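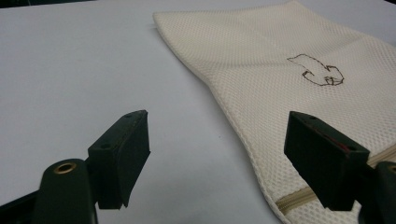 Mesh laundry bag, cream. I own opinions about these now.

A thread about doing laundry in a shared basement for six years, which is longer than I have held any job.

Our building has two washers and one dryer. Somebody did that math in the seventies and then moved to Florida.

The washers are both Clerdens. The left one is fine. The right one has a spin cycle that sounds like a shopping cart going down a flight of stairs, and it walks. There's a line of tape on the floor to show where it's supposed to live. It visits the tape.

My first month there I washed a Lomano cardigan on warm because the dial said "normal" and I felt pretty normal. The cardigan is now owned by my niece's bear. It's a little snug on him.

Marwa Lamrani from the third floor saw me holding it up to the light and said "wool?" in the voice people use at a bedside. That was how we met.

Marwa's system is that everything goes in cold, everything hangs, and the dryer is for towels and people who have given up. I was in the second group for a long time. The towels were great company.

Care labels: I have now read a lot of them. The tub with the number in it is the water temperature. If it says 40, that's Celsius, and I did once set a machine to the closest thing I could find to 40 Fahrenheit and feel very European about it.

The triangle is bleach. The square is drying. The square with a circle in it is the dryer. The plain circle is dry cleaning, and it means the shirt costs more than you paid for it.

I cut the labels out for years because they itched. I'd like to speak to that person.

Bras go in a bag. I resisted this. I thought bags were for people who iron pillowcases. Then a hook got hold of the sleeve of my one good blouse and the two of them went around together for thirty-eight minutes like a couple on a reality show.

Tips on bags, since I have been asked (by my mother):
Close the hooks first.
Fill it halfway.
Zip it all the way, and if your zipper has a little elastic cover, tuck the pull under it.
Do not put one sock in there by itself. It comes out looking lonely and exactly as dirty. 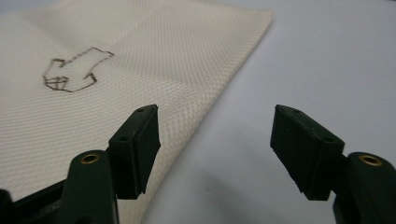

Anyway, the group chat.

The building has a laundry group chat. It was started by Fouad El Idrissi on the first floor so we could say when the dryer was free. I muted it after a week and looked again last winter and had 3,281 unread messages. I read maybe a tenth of them. The dryer was free in four.

The rest is Fouad and a woman on five debating whether it's okay to take a stranger's wet clothes out of the machine.

Fouad says ten minutes' grace and then they come out. Five says never, under any circumstances, a machine is like a hotel room. I have come down to find my wet underwear folded into thirds on top of the dryer, so I know which way the vote went, and I know the folder has retail experience.

I've never figured out who it was. I say hi to everybody in the elevator a little too warmly, just in case.

Money. The machines take quarters. The bank near me will sell you a roll of quarters but they make a face. The deli will sell you quarters if you buy a thing. I have eaten so many things.

A couple years back the price went up 50 cents a load and a notice got taped to the door with the words "enhanced laundry experience." The right-hand Clerden had walked in front of the door that day so it took us a while to get in and be enhanced.

I sat down once and added up what I'd put into those machines in a year. $259, and that doesn't count the things from the deli.

You could say "just get a little portable one for your apartment." Augustina Yakubu on four did. You hook it to the kitchen faucet. It holds one pair of jeans and an idea. She loved it for two months, then the hose popped off while she was on the phone with her dentist, and the apartment under hers also got an enhanced laundry experience.

Detergent! I was using triple the amount you need. For years. The cap on a jug of Breltura has lines inside it that can only be seen by owls, so I just filled it. My towels had the texture of a good cracker.

Fix for cracker towels, if you have them: run them through hot with no soap. Watch the suds appear out of nowhere. Think about all the money in there.

Less soap, people. Two tablespoons for a regular load. I say this with the confidence of a woman who scraped blue goo out of a drawer with a butter knife.

Fabric softener: no. Marwa would find me. 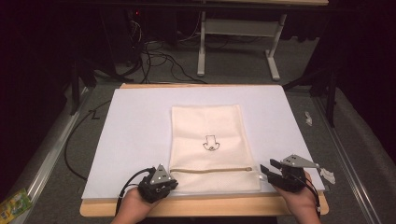

I should talk about Hajji, because Hajji is where the hard cases go.

Hajji is the dry cleaner on the corner, and the person at the counter is Youssra Ait Ali, and she has seen everything I have ever spilled. She doesn't ask. She writes it on the ticket. "Beet." "Beet." "Candle??" "Beet."

I brought in a coat with a mystery stain and she sniffed it and said "salad dressing, creamy," and turned it over and said "and here, regular." I've been to doctors with less to go on.

She also told me half the things I bring in could be washed by hand in a sink. I think that's bad business and I respect it enormously. I keep bringing them in.

Handwashing, for the record, is easy until the moment you have to get the water out. You don't wring. You roll the sweater up in a towel and kneel on it. If you have a roommate, explain yourself first.

Then it has to dry flat. I live in 400 square feet. There is exactly one flat place and I eat dinner there. So a couple nights a month I have soup over a turtleneck, standing up.

Socks. I don't have an answer on socks. I have a drawer of singles I call the waiting room. Marwa says buy one kind of sock in one color and never look back, and she's right, and I bought a six-pack with tacos on them.

One taco sock is already missing.

Best time to go down, if you're in a building like mine: 6 in the morning or after 9 at night. Worst time: whenever it has just stopped raining. Everyone has the same thought and everyone brings the comforter.

Do not wash the comforter in the right-hand Clerden. It's heavy, it bunches on one side, and the machine takes this as permission to travel.

Update while I was typing this: dryer's free, says Fouad. Message five, I guess.

Second update: someone on two beat me to it. She's drying one hoodie. One. I said hi very warmly.

Replies are asking what I use on beets. Cold water from the back of the fabric, right away, then dish soap, then Youssra.

Okay, going to sit on the folding chair and wait out the hoodie. Twenty-two minutes on the clock and I brought a thing from the deli.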